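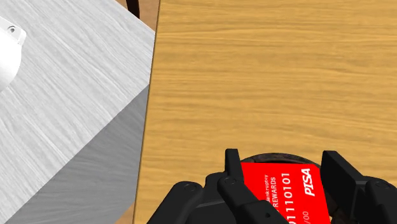
*Red card at the gripper, wooden table.*

**Ticket:** Memora math practice – doubling deck repeats the same facts
**Opened:** 5/27/19
**Status:** open, waiting on Pandport

**Problem**

My daughter does her doubling practice in Memora at home, on the family plan we bought through Pandport. The deck is supposed to move on once she gets a fact right a few times. It doesn't. She has had double six every session since March and she could answer it in her sleep. Double seven and double eight have never come up at all.

The help page says the deck "adapts to your learner." I have my doubts.

**What I tried**

- Logged out and back in. No change.
- Reset the deck from the parent page. Progress bar went to zero, then jumped back to where it was when I reloaded.
- Switched the level from Doubles to Doubles and Halves. Got halves for one session, then the same doubles again.
- Made a second learner under a different name and answered everything right myself. It moved past double six after 4 sessions, so the deck can do it – just not on her account.

**Reply from support**

Told me to clear the browser cache and said children "often benefit from extra repetition." I cleared the cache. Same deck. I'm all for repetition, but I'd like to be the one who decides on it.

**Update**

Looked at the account settings again. She is listed under two groups: Home, and Jastormont, the after-school program she left over the winter. The Jastormont group has a setting called "Hold at current fact," and it is on. I can see it but I can't change it. The button to leave the group says "Contact your Org," and the Org page is blank.

My guess is that the group setting beats the home one. Support says group settings "should not affect home practice." Should not is doing a lot of work there.

**Still needed**

1. Take her out of the Jastormont group.
2. Confirm in writing which setting wins when a child is in both.

Please don't close this as solved until double seven shows up. For now we're doing doubles out loud in the car, with roughly 2 new ones a week, and she likes that better anyway.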